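Wanted: people who still write letters
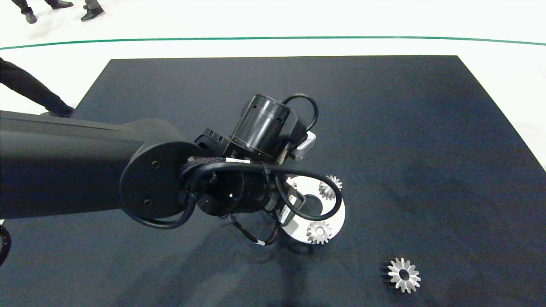
The black arm over the charcoal mat.

I'm Consolacion Navarro and I'm putting together a book about letter writing in Nillport, and I need your help! I've got 492 letters on loan so far, most of them from three families (the Enriquez lot sent me a whole suitcase, bless them), and what I'm short of is people who are still at it now. Do you write to a sister abroad? A pen friend you've never met? Somebody you fell out with and only speak to by post? I'd love to hear from you.

You don't need to be a good writer, and your spelling is your own business. I'm after ordinary letters — the weather, the bus, whose knee is playing up. If you've kept the replies as well, even better, but do ask the other person before you pass theirs on to me.

What I'd ask of you is one chat, an hour or so, at your house or mine, and the loan of a few letters until December. I copy them by hand and bring them back myself. I can't pay a fee, I'm afraid, but I'll cover your bus fare and you'll get a copy of the book when Tamis print it. Names can be changed. A lady in Jundness has already picked hers and it's far grander than her real one.

Any age is fine, though I've got hardly anybody under thirty, so if you're a student or you've got grandchildren who write, please nudge them my way. Letters in other languages are welcome too. I read Spanish and a bit of French, and for anything else we can sit down with a pot of tea and you can tell me what it says.

Drop me a line (a proper one, with a stamp!) at PO Box 1170, Nillport, and say who you write to and how long it's been going on. Please don't send the letters themselves yet — I'd hate one to go astray.

C. Navarro
Feb 24, 1999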